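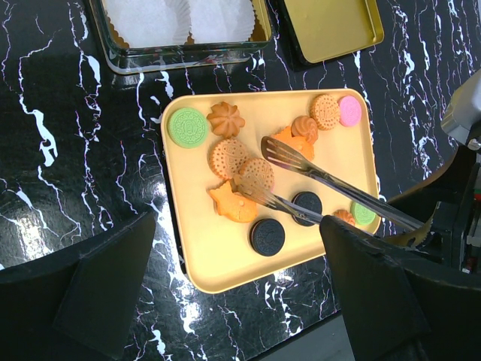 Haneria opens its toy tea room in Drollville on 4th April

Hi, I'm Bevan Whitelaw, and I run Haneria, a small shop on McAlister Street in Drollville that sells play food. I've never written a press release before, so forgive me if this one wanders a bit.

The news is that we're opening a tea room at the back of the shop on 4th April, and everything on the menu is pretend. Kids sit down, order from a grown-up (or boss a grown-up into ordering from them, which is more common at my house), and get a tray of toy cookies to share out. Real coffee is available for parents at the front counter, but please finish it before you come through!

The cookies are the part I've been fussing over since February. There are sandwich cookies in pale green and dark chocolate, a pink round cookie, piped butter swirls, round biscuits with dotted tops, and little orange fish modeled on taiyaki, the Japanese fish-shaped cake. My niece calls the fish "the boss cookie" and won't let anyone serve it first. Everything goes out on a pale yellow tray with a low rim, and there's a pair of metal forks to go with it. Yes, forks with cookies. I tried it with my fingers and I tried it with a fork, and the fork is more fun — picking up a butter swirl without dropping it on your brother takes real concentration.

We can seat 8 children at a time, and a session runs long enough for everybody to be both the customer and the cook. The play food is meant for ages three and up because the pieces are small. If you have a younger one along, there's a rug by the window with bigger toys.

The same cookies will be sold in the shop as the Lorau set, in a plain cardboard box with a drawing of a teapot on the lid. I've ordered 269 boxes for the opening, and my garage currently has nearly 2000 loose biscuits in it waiting to be sorted. My car lives on the street now.

You don't need to book on opening day, just come in and put your name on the board by the door. After that we'd like you to call ahead if you're bringing more than two kids. Birthday groups are welcome, and you can bring a real cake as long as it stays on the front table — I've already had one phone call about frosting and I'd like to keep it at that.

Local papers and parent newsletters are welcome to stop in before we open. Knock loudly, I'm usually in the back sorting biscuits.

Contact: Bevan Whitelaw, Haneria, McAlister Street, Drollville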